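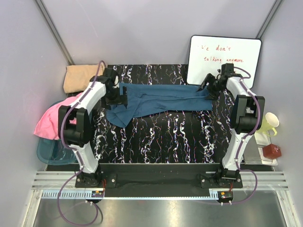 Issue 27

The Cell That Folds, When It Feels Like It

Mendska keeps its towel-folding cell in a gray-walled bay at the end of a corridor, past the vending machine and a door that has to be lifted slightly before it will open. Qusai Hakim has the key. He also has the spare key, the hex drivers, and the only copy of the maintenance log that anyone can read, so on most mornings the cell is ready when he says it is.

The job sounds small. Two arms take a cloth, stretch it out between them, lay it down and fold it. A child can do this by the age of five and will refuse to by the age of six. The arms have no such moods, but they do have cables, and cables are where Hakim spends his life.

On this cell they are purple. Each one runs the length of its arm from the wrist, around the elbow and down past the base, held on with small white ties. Tie it too tight and the wrist tugs against its own leash at full stretch. Tie it too loose and the cable wanders in front of the gripper, where it gets picked up and folded along with the laundry. This has happened. Hakim leaves a generous loop at the bottom and checks every tie by pinching it, like a man buying peaches.

"Everyone wants to talk about the software," he says. "The software is fine. Ask me about the ties."

So I asked him about the ties. He replaces the lot every 2,000 folds, whether they look tired or not, and he cuts the tails flush so that fabric won't snag on them. He used to leave the tails long. A fleece blanket changed his mind.

After the ties come the base screws, which get a quarter-hour of his attention and a dab of paint across each head so he can see at a glance if one has crept. Then the fingers. The grippers are black, and lint on them shows up nicely, a rare case of a color choice helping the person who does the cleaning. He wipes them with a dry cloth first and a barely damp one after, opens and closes each pair by hand command, and listens. A healthy gripper makes almost no noise. An unhealthy one, he says, sounds like someone eating cereal in the next room.

Then there is the table. The original top was plain white and came from Collside, who built the frame. The replacement is glossy black with a marble pattern, white veins all over it and flecks of purple and orange, and it looks as though it was rescued from a hotel bar. Hakim ordered it on purpose. A cell that only folds on plain white, he reasoned, will be helpless in anybody's actual kitchen, and the first week on the new top proved him right in the most irritating way. The arms kept trying to grasp a vein.

Recalibration took 2 days. The procedure is printed out, and the printout lives on the right side of the table under whatever has been put down on it. Both arms are sent to a set of known points, the error at each is written down, and the worst offender gets a second visit. Hakim allows himself 224 test folds before he signs off, most of them with a dark blue cloth that has been through this more often than any fabric should. It holds a crease like a grudge, he says, and that makes it a fair test. If the arms can keep the long edge straight on that one, the softer towels are easy.

He is less strict about the surroundings. There are always other cloths waiting their turn – a tan one folded in the corner, a bright pink one slung over a teal basin – and a mug, and the whiteboard propped against the back wall. The red writing on it appears to read "We don't talking anymore." I offered no edits.

A second cell is due from Monti in May, and Bekia has asked to borrow this one for a trade show, a request Hakim is answering slowly. Moving it means unbolting both bases, and unbolting both bases means doing the points again from the beginning. He has told them he will think about it. Meanwhile he has ordered another bag of ties, in white, and hidden it in a drawer labeled FUSES.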